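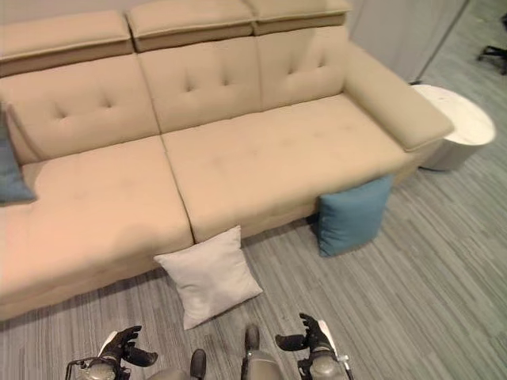
Throw pillows keep ending up on the floor - is there a trick?

Posted by Syafiqah Saragih

We have a beige sectional with the tufted backs and adjustable headrests. I bought gray and teal blue throw pillows for it in March, and every evening I'm picking them up again. The store says to give each pillow a squeeze from both sides, set it against the back and it will "hold its place." I have my doubts. The fabric is smooth and the seats have rounded fronts, so what is there to hold anything? 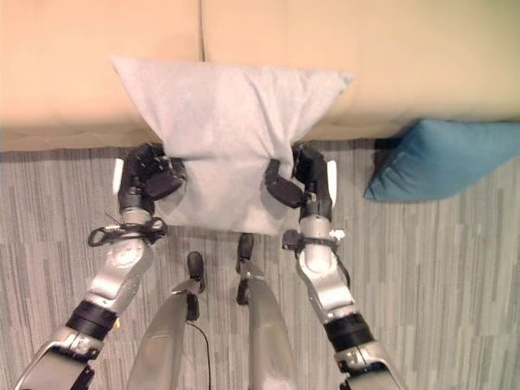

I've also been told to buy grip pads, nearly 30 dollars a set, which sounds like a lot for rubber. Has anyone used them for more than a week?

Muriithi

Squeezing does nothing except move the filling around. I paid for pads once and they slid along with the pillow. What helped was pushing each one well back, bottom edge first, so it sits in the gap between seat and back. On yours I'd put the gray one against the middle cushion and leave it there.
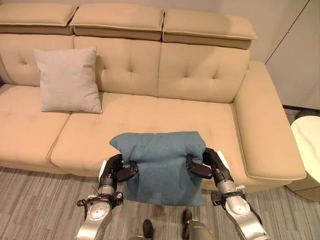

Check the headrests too. If one tilts forward, people lean lower and shove whatever is behind them. I wouldn't swear that's your problem, but it costs nothing to fold them back for an evening and look.

Olton

Get rid of the pillows. My parents' couch is from 1996, never had one on it, still fine. Or get heavier inserts I guess - mine were 10 dollars each.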